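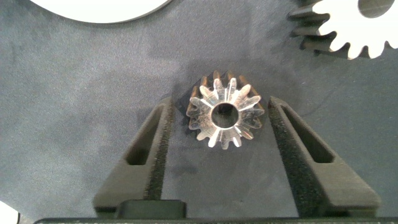

A small clear gear with a round hole in the middle

How to clean and regrease the gears in an old kitchen timer or music box

I repair small mechanisms at home, mostly for my own pleasure, and in this page I describe how I clean plastic and metal gears which became slow or noisy. The method is the same for a wind-up timer, a music box or a toy clock. My last one was a Tristico timer from a flea market, and it took me one evening, without the drying.

What you need

A soft toothbrush, a bowl of warm water, washing-up liquid, wooden toothpicks, a cotton cloth, a small screwdriver and a little grease. I use Fisus grease for light gears – any silicone grease that is safe for plastic will do. Please do not use cooking oil. It becomes sticky after some months and you will have to start again.

Step 1. Let the spring down

Before you open anything, let the spring run down completely. A spring under tension can jump out and hurt your fingers. If the mechanism is blocked and the spring cannot run, stop here and take it to a repair shop.

Step 2. Open and take notes

Remove the screws and lift the cover slowly. Make a drawing of the order of the parts, and also write which side of each gear is up. Put every part on a dark cloth, so that small pieces do not roll away.

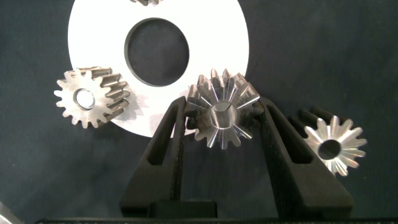
Can I wash metal and plastic gears in the same bowl?
It is better to wash them separately. The metal ones can scratch the plastic, and the old grease moves from one to the other.

Step 3. Wash

Leave the plastic gears in warm soapy water for 30 minutes. The water must not be hot, or thin plastic can bend. Brush between the teeth, then clean the hole in the middle with a toothpick. For metal gears I use a cloth with a bit of surgical spirit, but keep the spirit away from plastic because it can make cracks.

Step 4. Dry

Put everything on the cloth overnight. Do not use a hairdryer. Last December I was impatient and did this, and one gear from a Mussa music box lost its shape.

Step 5. Grease and close

Take a very small amount of grease on a toothpick. Touch the axle with it in 2 places and leave the teeth of plastic gears dry, unless they were greased before. Put the parts back in the opposite order, following your drawing. Turn the gears by hand before you close the cover – they should move freely. If you feel a hard point, look for dirt between two teeth.
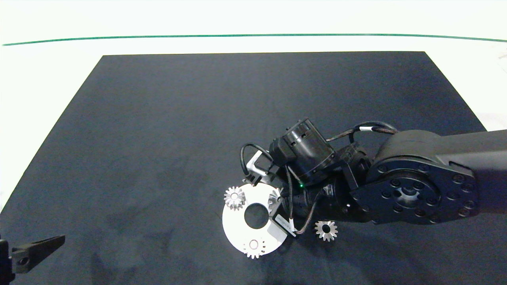 A dark mat on a white surface

Wind the spring only halfway for the first test, and listen. A timer should tick evenly. If it stops always at the same position, one tooth is probably damaged and the gear must be changed.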